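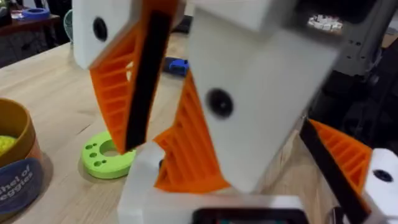 Page 13

THE BENCH AND THE KITCHEN TABLE
Household tips collected by Evangelia Tzavaras

Oiling a table top

In our house at Flolstead the kitchen table is also the workbench, so I have learned to care for the wood. Twice in the year, in autumn and again in September, I give it oil. First I wash it with warm water and a little soap, then I leave it to dry overnight. If the surface feels rough, sand it lightly along the grain with 200 grit paper and wipe off all the dust.

Put the oil on with an old cotton singlet. Use less than you think. After 15 minutes, rub away everything which did not go in, otherwise it becomes sticky and collects crumbs. Oily rags must be spread flat outdoors until they are stiff, never thrown in a heap in the bin, for they can catch fire by themselves.

White rings from cups

A ring of white colour is usually moisture in the finish. Lay a dry tea towel over it and pass a warm iron, no steam, for 5 seconds. Lift and look. Repeat if it is necessary. A dark ring is another matter, it has gone down into the wood and wants sanding.

Glue drips

Wait until the drip is like rubber, then lift it with a plastic scraper. My neighbour in Moffat Street uses an old library card and gets the same result. With dried glue on a varnished table I have had less luck. Warm vinegar softened it, but it also made the varnish dull.

Drawers that stick

Rub a candle stub along the runners, both sides. Soap works too, although in humid weather it can draw moisture and then the drawer is worse than before. Take the drawer fully out and look at the bottom panel, sometimes it has only slipped from its groove.

Chopping boards

Coarse salt and half a lemon for the smell of onion. Rinse, and stand the board on its edge so that air reaches both faces. If it dries lying flat it will bend.

Continued on page 214: Sharpening kitchen knives on a water stone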